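A kitchen you can break as often as you like

Oct 25, 2019

I've lost a good many evenings to Drutholm, and I'm not sorry. It's the kitchen simulator from Zemar, a small software firm in Nultwood, and it lets you teach a two-fingered gripper to work in a room that exists only on your computer. No arm to buy, no smashed plates, no apologising to the people downstairs!

The basic pack gives you 12 kitchens and the full one 24, all with their own worktops, cupboards and wall colours. You can drive the gripper yourself with a game controller (fiddly at first, then oddly soothing) or hand it a script and watch it try. The view I like best is the one from the wrist, looking out past the fingers. 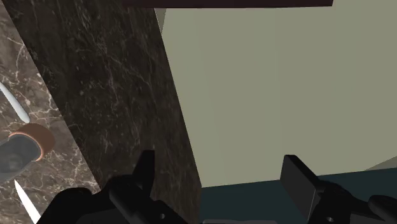
What won me over is how much care has gone into the surfaces. Marble has veins, metal catches the light, and dark corners are properly dark, so a program that has learned to cope in one kitchen gets a real test when you drop it into the next. Mine went to pieces on the second one. I was delighted – that's just the sort of failure you want to find before there's any hardware involved.

It isn't perfect. Loading a new room took 17 seconds on my ageing laptop, and the manual, all 466 pages of it, has no index. Soft things such as tea towels still behave like cardboard, though Zemar promises a fix in the November update. Arms from Haslinger are supported out of the box, and other makes need a bit of setting up, which took me most of an afternoon and two pots of tea.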